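Budget notes for the shop robot, in a few posts. Vasco and I have until November to say what we want to buy.

The hands first. Spare fingertips from Louro are 1,317 for a full set, both hands. I had put down one set for the year. Vasco says two, and I've changed it.
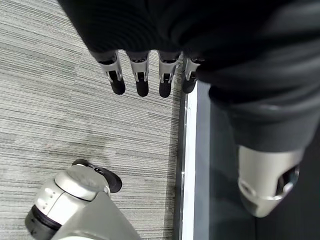

Next line is covers and cable ties for the wrists. Small money, but it all adds up to 600 with delivery, and last year it wasn't in the plan at all.

Shelving is the one we argue over. Carolina wants a second run of it so we can practise with crisp tubes and boxes on different heights. Brivico quoted 3,649 fitted.

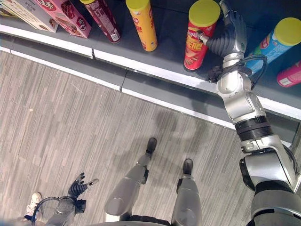
I'd take the quote without fitting and put it up ourselves. Asked them for that price this morning, no reply yet.

Service contract: Varico offer 3 visits a year or pay as you go. I'm leaning towards the visits. A call-out is hard to budget for.

Not in the plan: a second robot. Armindo asked. We'd need more floor first.

If you've bought shelving for this kind of work, tell me what you paid and whether it stayed level.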